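4.3 Picking up clothes from a bench

The Gremlow can lift single garments and carry them to a hook. It can't yet sort a mixed pile without help, and it doesn't fold. Plan for someone to check the booth at closing.

1. Clear bags and shoes from the floor.
2. Set the lift limit to 580 g.
3. Select Tidy, then Bench.
4. Stand outside the booth and press Start.

Note: Dark clothes lying together may be read as one item. Pull them apart by hand if the arm stops twice. 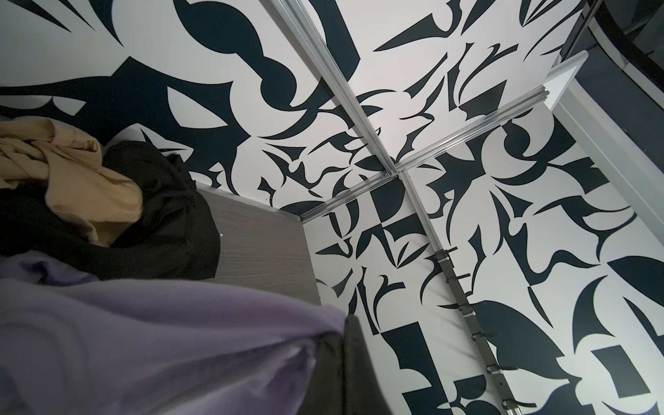 5. When the arm reaches the hooks, watch the first garment go on. If it slips, press Pause and hang it yourself.
6. Press Resume for the next garment.

Caution: Keep hands out of the booth while the arm is moving. Patterned walls can slow the search for hooks, so allow up to 400 seconds per garment before you cancel.

Clean the finger pads after 1,000 lifts. See 6.1.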